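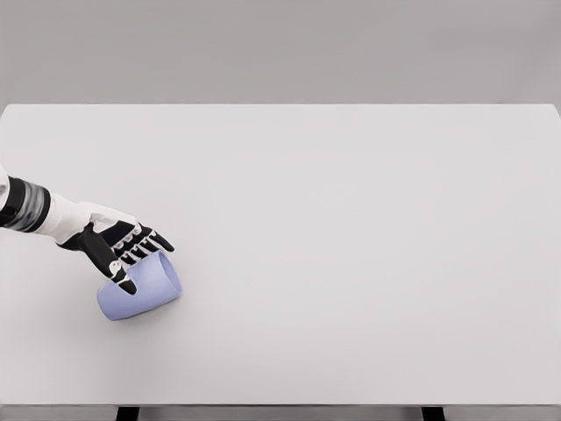
**Pre-run checklist, arm and hand cell, Gollerow hall**
Inspected by: Rainer Hamann
Comments read by: Friederike Nolte
Date: 7/10/18

Marks: OK = in order, C = see comment, X = not to be run until repaired.

### A. Simulation before hardware

- [x] Grasp task was run in simulation with the same software version as on the cell – OK
- [x] Table height in the model agrees with the measured table – OK
- [ ] Speed limits in the model are the same as in the controller – C
- [x] Log of the runs is saved under the task name – OK

Comment: The model still had the old limit for the wrist. I have corrected it, but the 27 runs made before must be repeated. Please do not copy the old results into the new sheet.

### B. Table and surroundings

- [x] Table stands firm, feet are tightened – OK
- [x] No loose tools or cups left from the last task – OK
- [ ] Floor marking is complete on all sides – C
- [x] Light is the same over the whole table – OK

Comment: The yellow tape is coming off near the door. It is a small thing, but visitors from Estum walked over the line in spring and did not notice it. New tape is ordered.

### C. Arm

- [x] Emergency stop pressed and released, both buttons – OK
- [x] Brakes hold with power off – OK
- [x] Cable has slack in every end position – OK
- [ ] Operating hours entered in the book – C

Comment: The counter shows 1,462 hours. The last entry in the book is from November, and one page is missing. Who uses the cell in the evening must also write in the book.

### D. Hand

- [x] All fingers open and close without noise – OK
- [x] Force limit is set to 12 N for light objects – OK
- [ ] Thumb returns to zero position – X

Comment: The thumb stops a little before zero. With a standing cup you hardly see it, with a lying cup it presses too early from above. Fuentealba has sent a calibration file, not yet tried. Until then only simulation, no run on the real hand.

### E. People

- [x] Operator has read the Rornport rules, issue 17 – OK
- [x] Second person is present at first start – OK

Remark F. Nolte: Agreed with D. For C, I would like the missing page explained in writing before the cell is released. Section A to be checked again by me after the runs are repeated.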